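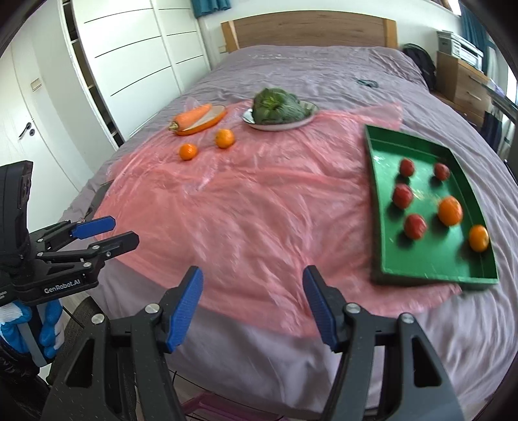 **Kalance: February drilling update**

The infill program at Kalance is complete. Twelve diamond holes were drilled on the eastern side of the Grinard fault, and core from the last two is being logged at the Bidau shed. Assays for the earlier holes are back and have been added to the database.

Copper is hosted in a steeply dipping quartz-carbonate vein set along the contact between siltstone and andesite. The new holes confirm that the main vein continues at depth but pinches to the north, where it breaks into thin stringers that do not carry grade. Danuta Tokarz has redrawn the northern boundary of the model to match, and that block will drop out of the next resource estimate.

Core recovery in fresh rock was good. In the oxide zone it was poor in the first holes, mostly through washing of clay-filled fractures. The driller switched to triple tube and shorter runs, and recovery improved from the fourth hole on. Intervals from before the change are flagged in the database and should not be used for grade estimation until Carys Probert has finished her review.

Sampling notes:

- Standard sample length in vein is now 1 meter. Samples do not cross logged contacts.
- One certified standard and one blank go into each batch. Field duplicates are quarter core.
- Density is measured by water immersion. Oxide samples are wax-coated first.
- Two batches failed on the high-grade copper standard and have been re-run. The second results passed and replace the first.

A 68-kilogram composite from the southern shoot has gone for flotation testing. Najwa Kassab is handling the test work and has asked for a coarser primary grind to be included, given the grain size of the chalcopyrite in polished section.

At Geagea, soil sampling resumes once the access track is graded. Line spacing stays the same. Requests for the updated collar file should go to Rawan Semaan.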